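Villow Help Forum > Clubs, groups and outings

Has anyone taken a group to the Dastel open day? Is it worth it for beginners?

Asked by tealeaf_and_toast

I help run a little evening electronics group (15 of us at the last count, mostly retired, a few teenagers) and we've been offered places at the Dastel robotics open day in August. I went to have a quick look at one of their demonstrations beforehand so I'd know what I was letting us in for, and I came away a bit torn. The arm was lovely to watch but it was only doing tableware! My lot are expecting car factories. I saved a couple of views from the camera on the arm.
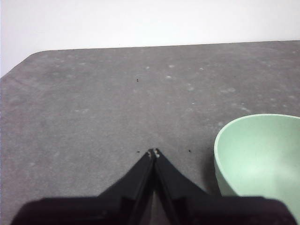
My main worry is whether the talk is pitched right. The chap doing it was keen but he went off into grip force and calibration within minutes and I lost the thread. I did like being able to follow things from the arm's side, with the two black fingers nearly shut and the green bowl over to the right, and I think the teenagers would enjoy that bit. But is there enough to fill an afternoon? And can you ask for a simpler version of the talk? The coach would be 289 pounds so I'd like to be sure before I put it to everyone.

Here's the other one I kept, with the bowls nested together. Green in front, then a bit of red and a bit of blue. 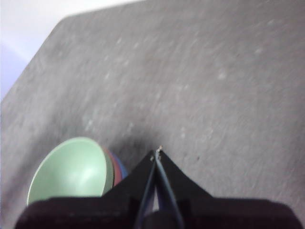
ANSWERS (3)

solder_and_sigh
We went last year with 18 people and I'd say yes, go, but ring them first. They do a plain talk if you ask for it when you book, it just isn't on the form. Ours was 60 minutes including questions and then you're free to wander between the benches. Don't write off the bowls, by the way. I thought the same as you until I had a go at driving the arm myself and couldn't get hold of a thing, I kept coming down too far to one side. Bowls sitting inside each other are a right nuisance, all those rims close together and only a sliver of the back ones showing. Our group talked about it all the way home. Sit your people near the screen if you can, because from the back row you can't see the fingertips at all.
Take a packed lunch, the cafe had run out of nearly everything by one o'clock.

marrowfat
never been to dastel but the abbasi one is free and you can park

pinboard_pat
Agree with the first answer about booking the plain talk. I'd add that if anybody in your group struggles with standing, ask for stools, as there weren't many out when I went. On the coach, have you tried Laken? They took our choir out in a minibus and it was a good deal cheaper, though you might need two for your numbers. As for car factories, I'd just tell them beforehand that it's small arms on tables. Mine grumbled for five minutes and then I couldn't get them to leave!

Comment from tealeaf_and_toast
Thank you all, I'll ring about the talk and the stools. Does anyone know if the Laken minibuses have a step at the door?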